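# Softwood tabletop, flatsawn boards: which face up?

**shamim_j**

Gluing up a desk top for my daughter out of construction softwood, planed down. Finished width is 70 cm. Here is the face of one board.

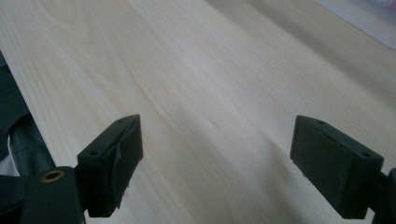
The lumber has been stacked indoors since October and the meter readings stopped moving a while ago. I have two questions. Should I alternate the growth rings, heart side up then heart side down, or put the best face up on every board and ignore the ends? And is oil enough as a finish, or will a pencil dent it regardless?

Base is a steel frame from Padix with slotted holes front to back.

---

**catside_shop**

Alternate. Flatsawn stock cups away from the heart as it dries. If every board has the heart on the same side, the cups add up and you get one large arc across the top. Alternating gives you a shallow washboard that a plane can take out.

---

**Gunnel H**

I disagree with catside_shop. A large single arc is easy to hold flat with a few screws into the frame. A washboard is not, because each joint would need its own fastener. With slotted holes already in the base, I would choose faces by appearance and run all the grain in the same planing direction. Tearout at the glue lines will cost you more time than cup.

Also, "dry for a while" is not a number. What does the meter say?

---

**shamim_j**

9 percent, all boards within a point of each other. House sits a little lower than that in winter.

---

**catside_shop**

> A large single arc is easy to hold flat with a few screws

On a top 20 mm thick, yes. On thick stock the force is considerable and I have seen the screws pull. What thickness are we talking about?

---

**shamim_j**

27 mm after planing. Could go to 25.

---

**rhonda.r**

At 9 percent the movement left in it is seasonal only. Either method works. I have made both kinds and could not tell you now which is which without looking at the end grain.

More important: finish both faces. Same product, same number of coats. People oil the top, leave the underside bare, and then blame ring orientation.

On dents, oil does nothing for hardness. Neither does varnish, to any useful degree. Softwood dents between the latewood lines whatever you put on it. Use a desk pad.

---

**Gunnel H**

Agree on both faces. Small correction: oil is a poor moisture barrier, so the coats even out the rate less than you would think. A film finish does more. Leaving air space under the top does more again.

---

**borghild_w**

I sell the Dalen hardwax oil, so discount this accordingly. 2 coats, buffed thin, 4,000 grit is pointless on softwood. Stop at 180. Finer than that and the earlywood polishes down below the latewood and you get ridges you can feel under paper.

---

**catside_shop**

Ridges come from a soft sanding pad, not the grit. Use a hard block, or leave it off the plane.

---

**borghild_w**

Both contribute. He asked about a desk, and most people own a random orbit sander with a soft pad.

---

**shamim_j**

Plan so far: best faces up, grain direction matched, 25 mm, screws in the slots with washers, hardwax on both sides, stop at 180 with a hard block. Clamps are the cheap Fudeo bars, so I will add cauls.

Does anyone see a problem with waiting two days between glue-up and final planing?

---

**rhonda.r**

No. Longer is better with water-based glue, which swells the joint line. Plane too early and you get a sunken line at each joint once the water leaves. Stand the panel on edge while you wait so both faces get air.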